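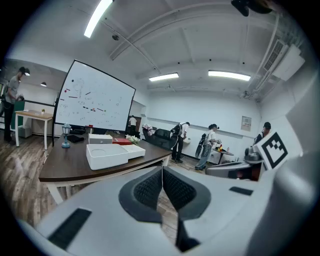 Desk with white tray, March

Josov Town Assembly
Minutes of the March session on the Moreira by-election

Chair: Siiri Saarinen
Present: members of the Zeneno group, members of the Felaler list, the independent members, the election clerk, the legal adviser
Minutes taken by: the deputy clerk
The session was opened at 17:05.

1. Agenda and previous minutes

The agenda was accepted with one change. The Felaler list asked that the postal votes are discussed before the swearing-in of the new member, and the chair agreed to this. The previous minutes were approved after one correction: under the item about the bus shelter, "refused" must read "postponed".

2. Result of the by-election in Moreira

The election clerk presented the result. In total 1,342 ballots were accepted. The Zeneno candidate received two votes more than the Felaler candidate. The recount was made on request of the Felaler list and it gave the same difference.

The clerk explained that one bundle from the school polling station was at first placed in the wrong box. It was found the same evening, before the sealing of the boxes, and both observers signed for it. The Felaler list confirmed that it has no complaint about this bundle.

3. Postal votes which arrived after closing

The clerk reported 186 postal votes received after the closing time of the polls. They are kept sealed and were not opened. The postmark on the envelopes is from before election day, but the town rule speaks only about the time of arrival.

The Felaler list stated that voters should not lose their vote when the post is slow. It pointed out that the sorting office serving Moreira was moved last autumn, and that the information sheet to voters still gave the old posting advice. It asked the assembly to open the envelopes and to count them.

The Zeneno group answered that the rule was known to all parties before the campaign and that it was accepted by all of them. In the opinion of the group, a rule can be changed for the next election but cannot be changed for the one which is already held, above all when the difference is so small.

The legal adviser said that the assembly has no power to open the envelopes. Only the district court can order this. A complaint to the court must be handed in within 30 days from the announcement of the result. She advised the members to not express any opinion on how the court may decide. One independent member asked if the assembly itself can send the question to the court. The adviser answered that it can, but that it would be slower than a complaint from a candidate.

The discussion was long and at some moments loud. The chair reminded the members two times to speak through the chair. A break was held from 18:20 to 18:35.

Decision: The envelopes stay sealed with the clerk until the time for complaints has passed or until the court decides. Accepted, with the Felaler list abstaining.

4. Seat of the Moreira member

The chair proposed that the elected candidate takes the seat at the next session, as the town rules say. The Felaler list proposed to wait for the court. This proposal was put to the vote first and was rejected. The proposal of the chair was then accepted.

The Felaler list asked to have the following sentence in the minutes: "We respect the vote of the assembly but we consider the swearing-in to be too early."

5. Information sheet for voters

All groups agreed that the sheet must be written again. The clerk will prepare a new text with the last safe posting day printed on the first page - in large letters, as one member asked. The independent members wish also to see a version in simple language. The cost was not discussed.

6. Other matters

The microphone on the left side of the hall is still not working. The clerk will ask for a price for repair.

A resident of Moreira asked from the public seats when the final result will be published. The chair answered that the result is already published and that it stays valid unless the court changes it.

The next session starts at 17:00. Written proposals should reach the clerk before noon on the day before.

The session was closed at 19:40.

Signed: Siiri Saarinen, chair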